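Workshop tips: keeping a ceiling-hung arm happy

Notes from the back unit, mostly so I stop answering the same questions by email. Ours is a small white arm bolted upside down over a perforated table, parallel gripper, used for sorting kitchen bits in and out of drawers and crates. Yours will differ. Bolts are bolts though.

Before anything
Power off at the wall, not just the stop button. Prop the arm first. When the brakes let go on a hanging arm it comes DOWN, and your head is under it. Old broom handle with a tennis ball on the end does fine for a light one. Heavy one, get a proper stand.
Clear the table under where you're working. Dropped a hex key in a mug once, fine. Dropped one on a plate, not fine.

Mounting plate
Check the bolts every 36 hours of running for the first fortnight, then every 90. Paint pen stripe across bolt head and plate. If the stripe doesn't line up it's moved, sort it there and then.
Tighten crosswise, never round in a circle.
Hervé Deschamps put me on to using a cheap mechanic's mirror for the bolts at the back. Saves getting the ladder round the other side.
Don't trust the ceiling. We had plaster dust on the table in March and I blamed the builders for a week. It was a washer biting in. Bigger washers now, Vurkach do a decent thick one.

Joints
Wipe with a barely damp cloth. No spray, it runs down into the seals and on an upside down arm down is the wrong way, if you see what I mean.
Listen with the radio off. A tick once per turn is usualy a cable tie catching. Grinding, stop and ring someone.
Leave slack in the cable at the elbow, a hand's width. Too much and it snags, too little and it pulls out at full stretch. Move the arm by hand through the lot before you tie it off for good.

Gripper
Pads wear on one side first. Swap left and right when you notice, then new ones when they go shiny. I got 321 drawer pulls out of the last pair before they started slipping, the pair before that 1,196, so who knows. Cheap glue I think.
Clean pads with washing up liquid and warm water, dry properly. Not white spirit, it goes hard.
Fingers should close square. Shut them on a bit of till receipt and tug. If it tears at one end they're out.

Setting it up in the simulator first
Drawers are what catch people out, so do the layout on screen before you drill anything. 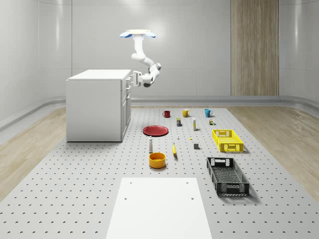

Drawer heights want checking before crate positions, every time. Measure floor of table to middle of each handle, write it on masking tape, then type it in. Bring the gripper in from the side, sat level with the drawers and clear of the fronts, and creep up from there. With the white cabinet on the left and the yellow and black crates over on the right there's a long swing between the two, and the mugs are in a row at the back, so make it lift before it turns. Do the slow run twice. Then swop to the real thing at quarter speed with a hand on the stop.

Odds and ends
Spare pads in a jam jar, lable it.
Crates creep when they get nudged. Two pegs in the table holes behind each one.
Back up the settings before any update, I lost a whole Brultholm config that way and had to do the lot again from the masking tape.
Brake test once a month, arm propped, ten minutes.

Next one will be the hand controller, when the new battery turns up.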